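Chapter 8
Pattern and Plain Cloth

Most of us meet pattern long before we ever study it – on curtains, on a grandmother's apron, on the sheets we slept in as children. So let's begin at home, and take our time.
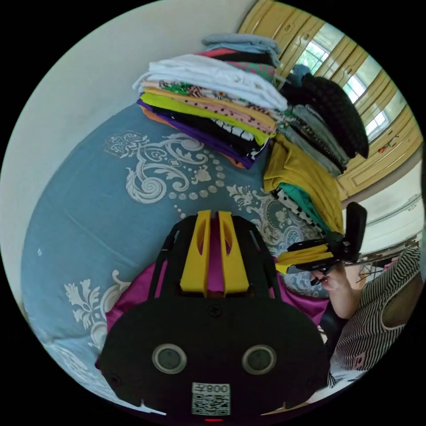 Text by the Wevden Textbook Group

A paisley is a curved drop, and it loves company: scrolls, leaves, little rows of dots. Before Monday's class, find one patterned cloth at home and look for the place where the design starts over – it may take you longer than you'd think!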